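Living with the Birkett folding pair from Vinier
Posted 2023-12-29

I should say at the start that I wanted to like this kit before it was out of its boxes, because I have been folding other people's laundry in one form or another since I left school and my wrists are not what they were! We run a small wash-and-fold shop, and I took the Birkett pair on trial in July, meaning to keep it a month. It is still with us, so you can probably guess which way this review leans, though I do have grumbles and I shall get to them.

What you get from Vinier is two arms, a gripper for each, wrist cameras, and the Civov software that runs the lot. You supply the table and the computer, and (I would add) a good deal of patience in the first week. We paid 2,561 pounds for the trial, with the fitting included, and the fitter stayed until the arms were moving properly and drank a great deal of our tea.

The part that matters most in a machine like this is how it takes hold of cloth. A shirt isn't a box, it has no proper edges once it has been dropped in a heap, and the Birkett has to find something worth pinching and close on it without dragging the whole lot along.

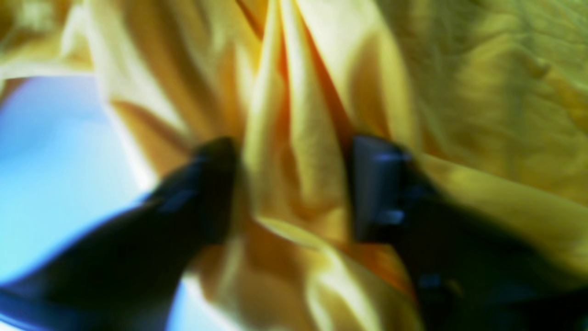 Brynhildur Hedegaard wrote in after my first notes on the kit to say that hers manages thick cotton beautifully but will take two layers of a thin blouse when it only wants one, and that slowing the close speed in Civov cured most of it. I have since tried the same setting and I agree with her, although it does make the whole business slower, and on a busy morning I tend to put it back up again and take my chances.

Now, the finger pads. Vinier will sell you a harder set and a softer set, and I'd spend the extra on the soft ones if you do a lot of jersey and T-shirt cloth. The hard ones are perfectly all right on towels. Changing over is a fiddly job with a small screwdriver, and I have lost one screw down the back of the dryer already.
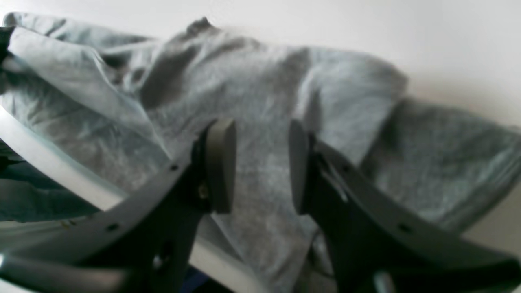 The spares come in a little bag with no labels on it, so do write on the bag yourself before you put it in a drawer. I also wish the handbook had more in it about cleaning. Lint gets everywhere in our trade, and I go over the pads with a barely damp cloth at closing time, which seems to keep the grip as it should be.

As for the folding itself, trousers are its best trick and fitted sheets are hopeless (but then I'm hopeless at those too). By my tally book it had done 1,112 pieces by the end of the trial, and I refolded a fair few of the early ones by hand. Long things come out better if you leave plenty of clear table in front, and a pale top seems to suit the cameras.

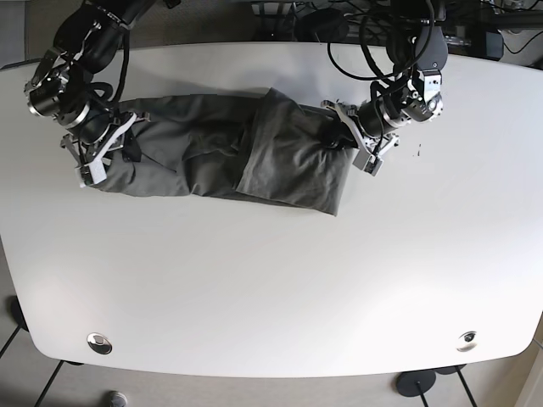 Could it be left on its own over lunch, a reader called Wurkau asks, or does somebody have to stand by? I wouldn't leave it, myself. Ours stops when it loses a corner and waits quite politely to be told what to do, so you would only come back to one half-folded pair of trousers and a basket still full. I do the ironing next to it and keep an ear out, and that works nicely for us.

Four stars from me, and it would be more with a better handbook. The soft pads are 21 pounds the set, and I'd order two.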